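How to clean a white tabletop and keep it white

A white table is pleasant to work at, but it shows every speck. I clean mine each Tuesday evening and it takes 12 minutes. The method is for smooth tops with a hard surface. Please do not use it on oiled or waxed wood.
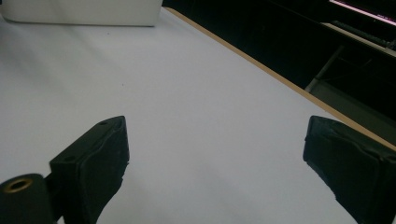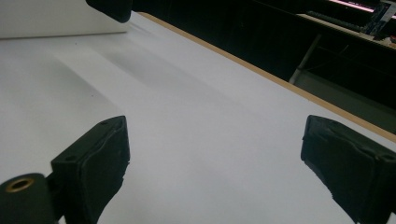 You will need two soft cloths, a small dry brush, a bowl and a mild washing-up liquid. I use Vomunico, but any kind without colour is good.

1. Take everything off the table, also the things which stand in the corners. It is tempting to clean around them, and later you see a line.

2. Brush the dry crumbs and specks to one side. If you start with a wet cloth, hard grains can be pulled across the surface and make fine scratches.

3. Put a few drops of the liquid in 125 ml of warm water. Dip the first cloth and wring it very well.

4. Wipe in long strokes from the far side towards you. Turn the cloth often.

5. For the edges use only a damp corner of the cloth. When an edge has a wood strip, water must not stay in the joint.

6. Dry with the second cloth, then look at the top from low down, with the light in front of you. Stripes mean too much soap. Wipe once more with clean water.

For pencil marks I rub with a white eraser, softly. Coffee rings need a damp cloth left on them for five minutes. I have tried the Korklow melamine sponge too, but it made one place dull, and this does not come back.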